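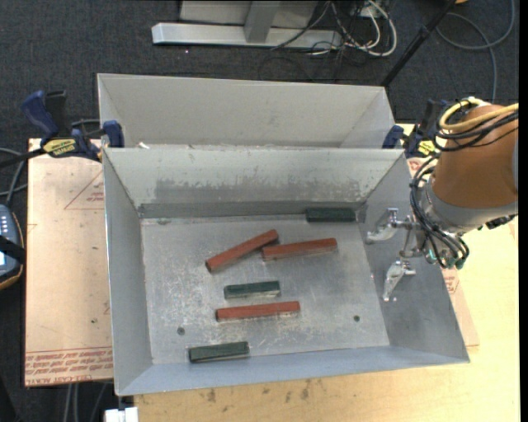 Figure 2. Front bin with red and green blocks on the floor, second bin behind.

Section 2: Setting up and caring for the paired sorting bins

The Hosico bins are supplied as a pair and are meant to stand one directly behind the other with their rims together. Read this section through before moving them. Block sets are packed separately.

2.1 Placing the bins

1. Clear the work surface and wipe it down. Grit under a bin will make it rock.
2. Lift the rear bin into place first. Carry it by the outside walls, one person on each side.
3. Set the front bin against it so the two rims meet along their full length.
4. Press down on each corner of the front bin in turn. If it rocks, shim the low corner from underneath.
5. Run a gloved finger along the shared edge. There should be no step between the two bins.

CAUTION: Sheet-metal edges can cut. Wear gloves until both bins are in position.

Note: The walls slope in toward the floor, so the usable floor is smaller than the opening. Measure at the floor when you plan how many blocks to put in.

2.2 Loading the blocks

1. Wipe each block with a dry cloth. Set aside any that are split or badly chipped.
2. Lower the long red blocks in by hand. Do not drop them from the rim.
3. Add the shorter green blocks.
4. Leave the blocks at whatever angle they come to rest. They do not need to be squared up with the walls.
5. Check the corners. Dark green blocks are easy to miss against the base of the back wall.

Three red and three green is a good starting load. For a harder sort, add more of one color before adding more of the other. Keep the blocks in a single layer.

Note: Faded or rubbed edges on the red blocks do not affect use. Replacement sets are ordered under part number 1005 (red) and 357 (green).

2.3 Cleaning

1. Take out all blocks.
2. Brush the floor toward you with a soft hand brush and pick up the sweepings.
3. Brush off the ledge between the bins. Scraps collect there and fall back in when the bins are loaded.
4. Wipe the walls and floor with a damp cloth, then a dry one.

Scuffs and fine scrape marks on the metal floor are normal wear. Do not sand or paint over them. Smudging along the lower back wall will come up partly with mild soap; what is left can stay.

CAUTION: Do not use steel wool or chlorine cleaners.

Comments (3)

Kimutai Mohamedi
Part number 357 came with the old darker green. Fine for us but worth knowing if you want them to match.

Jeptoo Mfaume
Does the rear bin have to go in first? We have a wall behind ours and it's a pain to reach over.

Hryhorii Bilyk
@Jeptoo we put the front one down, slid it forward, then did the back. Took two of us. Check the shared edge afterward, ours had a step.

Search manuals Enter part no. Go

Hosico Bins and Benches, P.O. Box 1316, Plotville | Contact | Copyright Hosico | Back to top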